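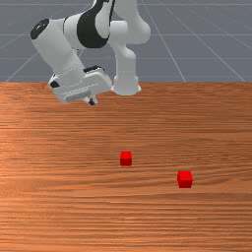
什么是木材的含水率?

木材中所含水分的质量与木材绝干质量之比,用百分数表示,称为木材的含水率。

第四章 木材中的水分与干缩湿胀

4.1 概述

树木生长时,水分由根部吸收,经边材输送到枝叶。树木伐倒以后,木材中仍保留大量水分。新伐材的含水率因树种、部位和季节而异,边材一般高于心材,有些针叶树边材的含水率可以超过100%。初学者常对这个数字感到疑惑。含水率以绝干质量为分母,当水的质量大于木材实质的质量时,结果自然大于100%。

含水率的变化会影响木材的尺寸、强度、重量、胶合性能和耐腐性。本章先介绍水分在木材中的存在形式,再说明纤维饱和点与平衡含水率两个概念,最后讨论干缩的各向异性及其在制材和家具制造中的处理办法。干燥窑的操作放在第五章,本章不涉及。

学习本章之前,应当已经掌握第二章关于细胞壁构造的内容,尤其是微纤丝在次生壁中层的排列方向。

4.2 水分的存在形式

木材中的水分主要分为两类。存在于细胞腔和细胞间隙中的水称为自由水,它与木材的结合很弱,性质接近普通液态水。存在于细胞壁内、与纤维素和半纤维素的羟基以氢键相连的水称为吸着水,也有教材称为结合水。

湿材在空气中干燥时,自由水先蒸发。这一阶段木材的重量减轻,尺寸基本不变,强度也没有明显变化。自由水蒸发完毕而细胞壁仍被吸着水饱和时的含水率,称为纤维饱和点。多数树种的纤维饱和点在23%至33%之间,工程计算中通常取30%。

含水率降到纤维饱和点以下以后,吸着水开始排出,微纤丝之间的距离缩小,细胞壁变薄,木材随之收缩。大部分力学强度在这一阶段随含水率降低而提高,冲击韧性则不一定。

应当注意,上述两个阶段是就一个很小的试样而言的。厚板干燥时,表层往往已经低于纤维饱和点,芯层却还含有自由水。表层要收缩,芯层不收缩,表层因此受拉,拉应力超过木材横纹抗拉强度时就出现表裂。

4.3 含水率的测定

实验室一般采用烘干法。从板材上距端头一定距离处截取试样,清除毛刺和木屑,立即称量,得到初始质量。然后将试样放入烘箱,在103℃左右烘至恒重,取出后在干燥器中冷却,再次称量,得到绝干质量。初始质量减去绝干质量,差值除以绝干质量,再乘以100%,即为含水率。

例4-1 一块榉木试样初始质量为157克,烘至绝干后减少19克,求其含水率。

解:绝干质量为157-19=138克。含水率为19÷138×100%=13.8%(保留一位小数)。

如果误用初始质量作分母,结果为12.1%。两种算法的差别在含水率较高时更大。造纸和生物质燃料行业有时采用以湿重为基准的表示方法,查阅资料时要先确认基准。

烘干法准确,但费时,而且要破坏板材。生产现场多用电阻式含水率仪。这类仪器利用木材电阻随含水率变化的特性,在纤维饱和点以下较为可靠,超过纤维饱和点以后误差明显增大。使用时须按树种和温度修正读数。

4.4 平衡含水率

木材长时间放置在温度和相对湿度不变的空气中,吸湿与解吸最终达到动态平衡,此时的含水率称为平衡含水率。相对湿度越高,平衡含水率越高;相对湿度相同时,温度升高,平衡含水率略有下降。

由同一块木材测得的吸湿平衡含水率总是稍低于解吸平衡含水率,这种现象称为吸湿滞后。对气干状态的薄板影响较小,对窑干材则应加以考虑。

木制品的含水率应当与使用地点的平衡含水率相适应。塞尔蒙特(Selmont)家具厂的一批桌面可以说明这一点。该批桌面长3000毫米,在湿润的沿海车间拼板、涂饰后,运往冬季采暖的内陆城市。6月出厂时桌面平整,入冬后多处拼缝开裂,端部的横档也把面板顶出了裂纹。工艺员伊马德·库里(Imad Khoury)复查记录,发现板材拼接前的含水率为14%,而使用地点采暖期的平衡含水率只有7%。此后该厂将内销采暖地区的板材干燥到8%,横档上的圆孔也改为长圆孔,使面板可以横向移动。

4.5 干缩的各向异性

木材在三个方向上的干缩差别很大。从纤维饱和点干燥到绝干,顺纹方向的干缩率通常只有0.1%至0.3%,径向为3%至6%,弦向为6%至12%。弦向干缩大体是径向的2倍。顺纹干缩很小,是由于次生壁中层的微纤丝与细胞长轴接近平行,失水时微纤丝靠拢,主要引起横向尺寸减小。

径向与弦向的差别有几种解释。一种认为木射线沿径向排列,对径向收缩有牵制作用;另一种认为晚材干缩大于早材,弦向上早晚材并列,晚材带动早材一同收缩,径向上两者串联,干缩取其加权平均。几种因素可能同时存在,其比重因树种而不同。

各向异性干缩的直接后果是变形。弦切板的两个板面离髓心远近不同,干燥后向靠近树皮的一面翘起,形成瓦形翘曲。径切板宽度方向的收缩较小,变形也较小,但出材率低,价格较高。方材若年轮与边成对角,干燥后断面变为菱形。

拼制宽板时,常用窄板条代替整幅宽板,相邻板条的年轮方向可以交错放置,使各条的翘曲相互抵消一部分。板条越窄,单条的翘曲量越小,胶缝数量则相应增加。

思考与练习

1. 为什么自由水蒸发时木材的尺寸基本不变?

2. 一块试样绝干质量为200克,含水率为12%,求其初始质量。

3. 宽度为120毫米的弦切板从30%干燥到10%,设弦向全干缩率为9%,且干缩量与含水率的降低成正比,求干燥后的宽度。

4. 观察家中或教室里的一件实木家具,指出面板与支架的连接方式,并说明它能否允许面板横向胀缩。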